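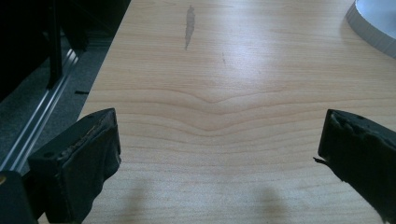 木の天板の手入れは、汚れを落とす前に面の状態を読むことから始まる。木目の向き、色の濃淡、光の反射の三つを確認し、記録用紙の上半分に書き込む。木目は端から端まで平行とは限らない。この天板では長い木目が中央付近で下に向かって浅いV字にたわみ、波のような模様になっている。拭き取りの方向は木目に沿わせるのが原則だが、このように曲がる部分では布の動きも曲線に合わせる。上寄りには灰褐色の縦長の跡がある。乾いた染みにも擦れにも見えるため、用紙には「染みまたは擦れ」と書き、この段階では断定しない。

1. 光の反射と観察位置
天板の一部が白く光っていると、その部分の木目や細い傷は読み取れない。観察者が立つ位置を変え、最低2方向から見る。窓側から見た結果と壁側から見た結果は、用紙の別の欄に記入する。照明を消して確認する場合は、その旨を備考欄に残す。

2. 跡の区別
染みは色が木の中に入ったもの、擦れは表面に別の物の色が移ったもの、または塗膜が荒れたものを指す。指の腹で軽くなぞり、段差があるかどうかを確かめる。爪は使わない。次に、固く絞った綿布で跡の端を一度だけ拭き、布に色が付くかどうかを見る。色が付いた場合は擦れまたは付着物として扱い、手順3に進む。付かない場合は染みとして記録し、授業内では削らない。
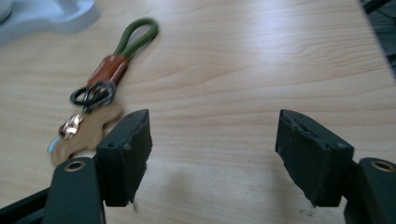
綿布は四つ折りにし、面が汚れたら折り返して新しい面を出す。汚れた面のまま続けると、落とした色を隣の木目に塗り広げることになる。

3. 拭き取りの手順
(1)天板の上の物をすべて別の台に移す。
(2)乾いた布でほこりを取る。奥から手前へ、木目に沿って動かす。
(3)中性洗剤を薄めた液を布に含ませ、固く絞る。液を天板に直接かけない。
(4)跡の周囲から中心に向かって拭く。同じ箇所の往復は4回までとする。
(5)水拭きののち、すぐに乾拭きする。
(6)完全に乾いてから、手順1と同じ位置で再度観察する。

4. 研磨について
擦れが残る場合に限り、研磨紙400番を使う。必ず木目の方向に動かし、円を描かない。突板の天板は表面の木が薄く、研磨を重ねると下地が出る。無垢材か突板かわからないときは、小口を見て木目が表面から続いているかどうかを調べる。判断がつかなければ突板として扱う。

5. 提出物
記録用紙1枚。スケッチには天板の輪郭、木目の主な流れ、跡の位置を入れる。跡の位置は左端と手前の端からの距離で示す。本課題の配点は65点で、残りは11月の塗装実習で評価する。

教材用の綿布と研磨紙はカテル(Catel)の棚にある。使用後の布は洗って干し、研磨紙は番手ごとに封筒へ戻すこと。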